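Unit 6: Reading a Vendor's Offer
Course handout, Automation Purchasing for Small Shops

The case this month is the Stido picking kit, sold by Kodley as a "ready to pick" package. The price is $2,498 for the software license and the gripper. The arm is extra. So is the bin, which the quote manages to mention on a separate page from the price.

Before the lab, read the Kodley brochure and underline every verb. You will find "empowers" 2 times and "picks up" not at all.

What the brochure tests on

Kodley's demo uses 148 identical white blocks. If your business is moving identical white blocks, stop reading and place the order. Tejada, the parts reseller in our case study, gets returns in mixed totes, and nothing in a mixed tote has ever read the brochure.

What we test on

Ask for a trial with your own clutter, or something equally rude. A good bin has a beverage can on its side, sunglasses with dark lenses, a tape measure, a tapered cup and at least one clear plastic container. Clear and shiny things are hard for many depth cameras, so vendors tend to leave them at home. Put a few items near the walls, too. Grippers need elbow room and bins don't give any.
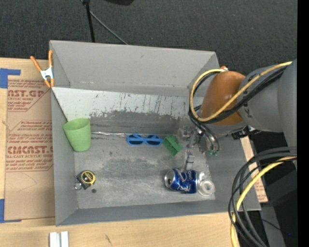

Questions to put to the vendor

Who pays when the gripper wears out, and how fast does a spare ship?
Does "success rate" mean first try, or eventually?
What happens when two objects touch?
Is cable routing part of installation, or your problem?

Compare with the Erberg quote in your packet. It costs more and uses fewer adjectives. Erberg does list a failed pick as an event the operator must clear, a cost Kodley leaves to the imagination.

For next class: one page, buy or don't buy, from Tejada's side of the table. Attach your underlined brochure.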